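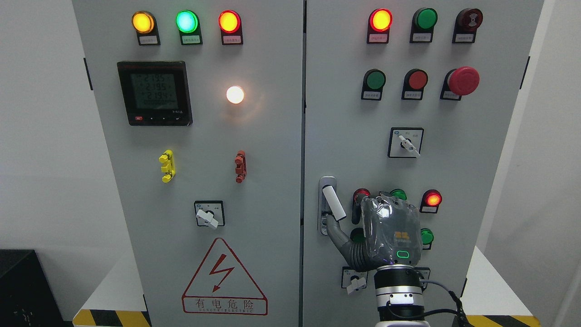 kerttu_eskola
Posted 19 January 2019
OK, I finally get to start my own thread instead of lurking in everybody else's! I've been teaching myself Chinese for 17 months now and I'm having the best time with it. My problem is reading out in the world. In my textbook everything is big and clean and friendly, and then I run into something like the little white plates under the lamps on that left cabinet, with characters so tiny I can't make out a single one. Amber, green, red, and I'm standing there like I never opened a book. The numbers on the meter I can read, hooray for me. So how do you all practice with real signs and labels? Do you learn the words first and then go looking for them, or just dive in?

dtovar_crescencio
Dive in! I learned more from soup packets than I did from two semesters of class. Labels are great because they use the same handful of words over and over. Once you know "open" and "close" and "stop" you start seeing them everywhere - elevators, faucets, bus doors. I still get a kick out of it every time.

Duangjai R.
I'm going to disagree a little. Labels are fun but they're clipped and formal, and you won't hear anybody talk like that. I spent my first year in Dretirbridge reading every sign on my street and then couldn't order lunch. If you want to read, read stories. The Boonyarit graded readers are wonderful, book 3 has a missing cat in it and I stayed up way too late finishing it.

dtovar_crescencio
But she didn't ask about ordering lunch lol. She asked about labels.

Duangjai R.
Fair! I still say stories. You get the same word in ten different moods and it sticks.

heike_wendt
Both? I do a page of a story at breakfast and then one "street word" a day that I write on a card. Mine today was the one for "exit." Are you using simplified or traditional, Kerttu? It makes a big difference for what you'll run into.

kerttu_eskola
Simplified so far, but I keep peeking at traditional because it's so pretty. Heike I love the street word idea, stealing it right now. Duangjai, I just ordered the cat one!!

PenttiH
Get the first 100 characters down cold before you do any of this. By hand, with a pencil. I know it's old fashioned. I tried the Akeo flash cards in November and everything slid right out of my head again, then I went back to squared paper and it stayed.

heike_wendt
Pentti I never write by hand and I read just fine. I think it depends on the person. Typing got me much further than a pencil did.

PenttiH
Reading, sure. Ask me again when you have two characters that differ by one little stroke and the print is the size of a sesame seed.

heike_wendt
OK, that did get me last week :)

dtovar_crescencio
Small print is its own sport. I carry a magnifier, the folding kind. My kids think it's hilarious. Also learn radicals early, they help so much when part of a character is blurry. If you can spot the water one or the metal one, you at least have a guess.

kerttu_eskola
Radicals are next on my list! I have the Droltar wall chart but I hung it behind the door, so I only see it when I'm leaving. Going to move it over the kitchen table tonight. Pentti, what size squares do you use? The paper I bought has really small ones and my characters keep climbing out of the boxes.

PenttiH
Biggest you can find. Go smaller later.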